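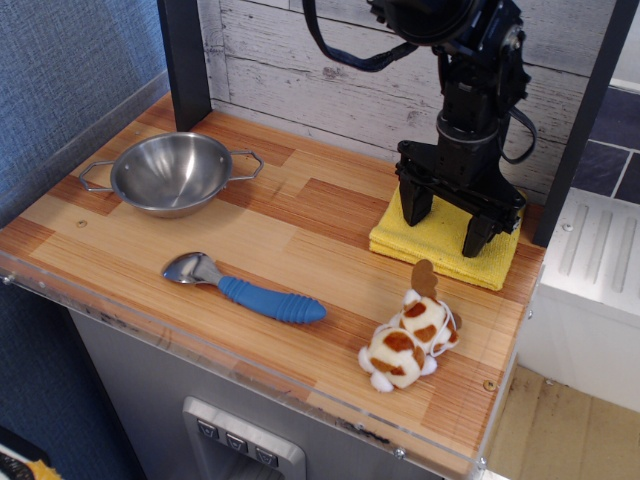
Can a robot do my chores yet? Frequently asked questions

Updated in June by Remigiusz Chmielewska

Most of the questions we get come from people who want to know if they can stop wiping counters or folding towels. The short answer is no. The longer answers are here.

What can a robot arm do in a kitchen today?

It can pick things up and put them down, if the things are within reach and not too slippery. Cloths, spoons, bowls and small soft objects are all fair game. Clearing a counter is several of those jobs in a row, and arms are much better at one pick than at the whole run.

Why is a towel harder than a spoon?

A spoon keeps its shape. A towel changes every time you touch it, and a gripper with two fingers has to get hold of an edge or pinch several layers together. A thick folded towel is easier than a crumpled one. Unfolding it and folding it again is a different job, and a slow one.
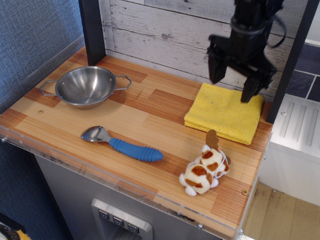 A folded towel on a toy kitchen counter, with a bowl, a spoon and a plush animal nearby.

Does a toy kitchen count as a real test?

It counts for some things. Reaching, gripping and placing are much the same at a small scale. Heat, water, grease and heavy pans are left out, so don't read a good result as proof that the arm could cook dinner.

Do other objects on the counter matter?

Yes. The arm has to choose the right one and keep clear of the rest. A shiny bowl can also be hard on the cameras - reflections confuse some systems more than others.

What about shop floors?

Machines are further along there. Parts come in known shapes and arrive in the same place. At the Stubbs packing shop, the Avier arm works one station and runs a list of 12 set tasks. It needs a person when a carton comes in crushed. A home has no set list, and the counter looks different each morning.
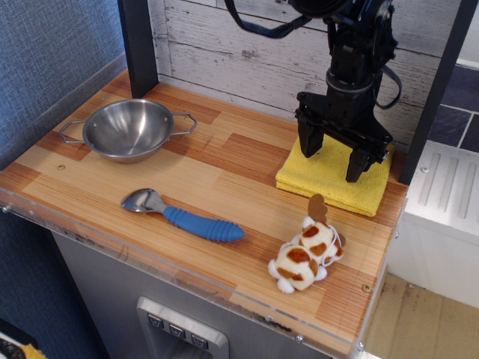

How fast is it?

Slower than you. In our trials with the Skuma arm, moving one cloth to a marked spot took up to 29 seconds. Most people would do it in 2.

How many tries do you run before giving a score?

We run 195 for each chore. A dropped item is a fail, and so is one that ends up in the wrong place.

Should I wait to buy one?

If you need help with the counter this year, don't wait - buy a good cloth. We'll change this answer when a machine can clear and wipe a whole kitchen without someone standing by.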